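# What should I expect at a robot lab open day, and is it worth the drive?

**Vilmos Illés**

The Flivura open day is coming up and I'm thinking of taking my dad and my daughter (she's in fourth grade). It's a two-hour drive for us. The flyer says there are live demonstrations of table-top robots sorting drinks, and a talk in the main hall. It doesn't say how long anything takes or whether you can get close to the robots.

I've only seen videos, and those are usually sped up. Has anyone gone to one of these? I'd like to know what you see in person, how long to plan for, and whether an older man who can't stand for long would be comfortable. Parking info would help too.

---

**Adelino Cardoso**

I went last June. The check-in desk is in the front lobby, and they give you a sticker with a time slot on it. Groups are limited to 20 people. If you get there at opening you can pick your slot. By lunch you take what's left.

The demonstrations are in room 206, up one floor. There is an elevator behind the coat rack. Chairs are along the back wall and they let anyone who needs one sit first, so your dad should be fine. Go to the sorting demo before the talk. The talk made more sense to me after I had seen the setup.

The work is small in scale. Cups, drinks, and a gripper with two blue fingers on a white table, with bits of colored tape for markers.
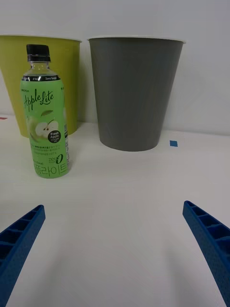
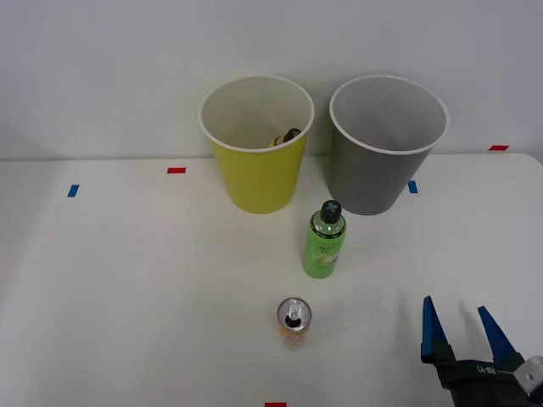
How long does one demonstration last?

Plan on 20 minutes, plus time for questions at the end. The presenter, who was from Sirnier, ran through the task more than once and stopped between tries to talk about how the arm is trained. It moves slowly. If your daughter is used to sped-up videos, tell her that ahead of time.

You stand behind a line on the floor, so you don't get to touch anything. There was a screen on the side wall for people in the back. My group had a lot of kids in it and the presenter took their questions first. Most were about what happens when it drops something. The answer was that a person picks it up and they start over.

The talk runs longer and has a lot of slides. I left halfway through and didn't feel I missed much, but I had already read up on it.

For parking, use the lot on the Likar side. It has 125 spaces and was half full when I got there. The other lot is closer on the map but you have to walk around the whole building to reach the door.

---

**temba_rider**

its ok. bring snacks, the cafe closes early and the machine in the hall only took cards

---

**Vilmos Illés**

Thanks, both. The elevator and the chairs were my main worry. We'll aim to be there at opening and do the demo first, then decide on the talk depending on how my dad feels. Does anyone know if they take sign-ups for the time slots by email, or is it only at the desk?

---

**Adelino Cardoso**

Only at the desk when I went. A school group of more than 4 had to call ahead, but that didn't apply to families.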